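Equipment Notes: Looking After the Pouring Cell

The pouring cell in the Nigam Laboratory at Wimholm returned to its normal schedule in April, following a full service of the gripper, the cable run and the table. This item records what was done and sets out the care routine that all user groups are now asked to follow.

The service was planned for 2,000 operating hours. The hour meter passed that mark during the last week of bottle handling trials, and the cell was taken out of the booking system the next morning. The work was carried out by the laboratory's own technical staff, using a parts kit supplied by Prillov.

Finger pads were the first concern. Plastic bottles are held around the body, where the wall gives under pressure, and a worn pad allows the bottle to roll a few degrees as the arm tilts. That small roll is enough to move the mouth away from the glass. Both pads were replaced, the finger screws were removed and cleaned, and each screw was tightened to the value given in the service sheet. Staff then marked the screw heads with a paint pen so that any movement can be noticed at the daily check.

The cable beneath the gripper was dealt with next. It must hang in a loop long enough to follow the wrist through its full turn, but it must not reach the table or touch a glass when the arm is low. The old loop had been shortened by successive repairs and was pulling at the connector near the end of each pour. It has been lengthened, and the strap and clip were fitted again. Users should not add ties of their own to this cable. Requests for changes should be sent to the equipment desk. 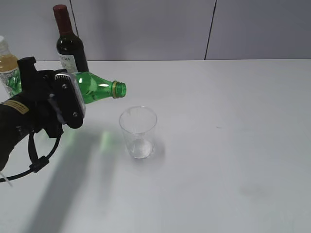
The gripper holding a green plastic bottle near the glass, with the cable loop below.

After reassembly, the position of the glass was taught again from the beginning. The arm was moved by hand to the approach point, the height of the bottle mouth above the rim was measured with a gauge block, and the point was saved under a new name. The earlier points have been kept in the archive folder on the cell computer and should not be used, as they were recorded with the worn pads in place.

A test series of 123 pours was then run with water. Of these, 92 were made with plastic bottles and the remainder with glass ones. Grip force is stored separately for each type of bottle. A value suited to glass will crush a thin plastic wall, and a value suited to plastic may let a full glass bottle slip. Users must select the correct bottle type before the first lift - the software does not detect it.

The following routine applies to every booking:

Before the first run, wipe both finger pads with a lint-free cloth and plain water. Solvents harden the pad material and are not permitted.

Check the paint marks on the finger screws. If a mark has shifted, stop and report it. Do not tighten the screw without a torque driver.

Move the wrist slowly through its full range and watch the cable. It should swing freely and return to the same position.

Remove caps by hand before loading. The gripper is not set up for opening bottles, and attempts to use it in this way have damaged one set of pads.

Wipe spills from the table at once, including those that seem too small to matter. Sugar left by soft drinks builds up and is difficult to remove from the joints between finger and linkage.

At the end of the booking, park the arm in the raised position, open the fingers and write the hour meter reading in the log.

The next full service will take place after a further 2,000 hours. A shorter inspection will be held halfway through that period, and the cell will be closed for one working day. Groups from the Stukden site who share the cell will receive the closing date through their own booking page.

The revised service sheet, dated 8/4/19, replaces all earlier versions. A printed copy is kept in the document holder beside the control cabinet, and older copies should be returned to the equipment desk for disposal.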